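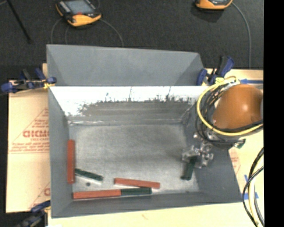
A reader wrote in after our last piece on downtown rents to ask how a store that sells nothing but used toys can stay open, and whether anyone had thought to put the question to the owner.

Home News Local Business Schools Events Archive Contact

We did. Otach has been on Esteves Street in Grevadley for 12 years, between a dry cleaner and a store that sells vacuum cleaner parts. The owner agreed to talk on the condition that we leave her name out of it. She says that people who know her name call her at home about dollhouses.

We met at 8 in the morning, before the store opened, and sat in the back at the table where she prices things. She had a cup of coffee that she did not drink and a roll of white stickers that she kept using while she talked.

Her answer to the reader was short. "The rent is low and I don't pay much for stock. If either of those changed I'd be finished in a year."

The rent is low because the building needs work. The landlord fixes the roof when it leaks and otherwise leaves her alone, and she does her own painting. She pays a little under what the store pays next door, where the heating is better.

The stock comes from three places. Most of it walks in the door with parents who are moving or whose children have grown. Some comes from estate sales. The rest comes from other stores that are closing, and she says there have been more of those in the last two years than she would like.

"A closing store sounds like a bargain, and people think I must be happy about it," she said. "You end up buying what they couldn't sell. If they couldn't sell it, why would I?"

She pays cash or gives store credit, and the credit is worth more. Around here, she said, most people take the cash. In her first years she paid too much for nearly everything. She had come from a job in a school office and had never bought anything to sell again. She looked up prices on the internet and paid half of what she saw. What she had not understood was that she was looking at what people were asking, and that many of those things had been sitting there unsold for months.

"I paid 70 dollars for a train set because I saw one listed for two hundred," she said. "It was here for four years. I sold it for 30 in the end, to a man who wanted the transformer."

She still thinks about that train set when someone comes in with a big box and a big number in mind. She has learned to ask what they want for it before she looks inside. If the number is too high she tells them so right away. Some leave angry. A fair number come back the next week.

I asked what sells. She said the same things have sold since the day she opened: building sets, wooden trains, puzzles with all the pieces, play food, dolls in clean clothes, and board games that people remember from when they were young. Dress-up clothes sell in October and then stop. Outdoor toys sell in the spring. Anything with a screen is hard to move after about two years, and she no longer takes it.

Stuffed animals are the problem she gets asked about most. Everyone has bags of them. She takes almost none. "They have to be washed, they take up room, and no one wants somebody else's bear. People want their own bear. I had a whole wall of them at the start and I think I sold more of the shelves than I did of the bears."

She means that literally. A customer bought two of the shelves.

Puzzles take the most time. Every puzzle that comes in gets checked, and for the large ones that means putting the whole thing together. She used to do this herself in the evenings. Now she hands them to a few regular customers, who take them home, build them, and bring them back with a note taped to the lid. They get credit for it. A puzzle with one piece missing is sold for a dollar with the fact written on the box. She was surprised to find that those sell well too, mostly to people who like the building and don't mind the hole.

Games are checked against the list in the rules. If the rules are missing she prints a copy. She keeps a cabinet of spare parts with dice, timers, play money, pawns, and cards from games too worn out to sell whole. People come in just for the cabinet. Most parts are 25 cents.

"Somebody drove here from two counties over for a sand timer," she said. "I told him on the phone that I had it, and I told him what it cost, and he still drove."

For a long time she kept her records in notebooks. Three years ago she started using a program called Hokix, which a customer suggested. It took her a full winter to enter everything, and when she was done the count was 3,015 items. She had guessed it would be half that. The count changed how she ran the place. She could see for the first time how long things stayed, and a good part of the store had not moved since before the new sign went up.

She held a sale that spring and put most of the old stock out on the sidewalk. What did not sell she gave to the county library and to two preschools. After that she made a rule that anything in the store for a year gets marked down by half, and anything left three months after that goes out the door. She has broken the rule twice, for a tin carousel and for a rocking horse that she says she is going to sell eventually.

She does not love the program. It prints labels too small for older customers to read, so she writes the price again by hand on her own stickers. The notebooks are still under the counter.

Safety came up without my asking. She checks everything that comes in against the recall notices and said it takes up more of the week than people would think. She will not sell used car seats or cribs at any price, and she won't sell old painted toys for small children unless she knows when they were made. Older painted things go in a glass case with a card that says they are for collectors. People argue with her about it. They say they chewed on the same toy when they were little and they are fine.

"I tell them I'm glad," she said. "It still goes in the case."

Cleaning is done in a sink in the back. Plastic gets dish soap and warm water and dries on racks overnight. Wood gets wiped with a damp cloth and never soaked. Doll hair gets its own brush and, in bad cases, fabric softener. She has tried all the tricks that people send her for yellowed plastic and thinks most of them make it brittle. Ballpoint ink on a doll's face she considers permanent, and she prices the doll that way.

I asked whether online selling had hurt her. She said it had hurt the top and the bottom of her business and left the middle. People with something rare now sell it themselves. People with a bag of small things give it away on a neighborhood page. What is left is the large group of families who have a closet full of decent toys and one free afternoon. They would sooner get less money and be done with it.

She sells a few things online herself, in the slow months. She does not enjoy the packing, and she once shipped a marble run with the marbles left out. She had to mail them separately, and the postage took what she had made.

The slow months are January, February, and most of August. In those months she opens at noon. December pays for them. She begins holding things back in the summer so that there will be enough on the shelves after Thanksgiving, and by the fall the back room is so full that she has to walk through it sideways. Parents come in during the first two weeks of December and grandparents come in during the last two. The grandparents ask more questions and spend more.

Children come in all year with their own money, and she keeps a low table near the front where everything is under two dollars. She has rules for that table. Nothing on it is broken, and she does not let adults buy from it to resell. A boy who used to spend his allowance there is now in college and stops by when he is home. He looks at the table, she said, and tells her the prices have gone up.

They have, from one dollar to two.

She has no plan for what happens to the store after her. Her lease runs for another two years and the landlord has said he would renew it. Someone offered to buy the name, which puzzled her. The name came from a box of old letter blocks. She let a child pull out five of them before the sign painter came, and she was in a hurry, and it could be pronounced.

By then it was close to ten and a woman was waiting outside with a stroller and a cardboard box. The owner looked at the box through the window for a while.

"That's going to be stuffed animals," she said, and went to unlock the door.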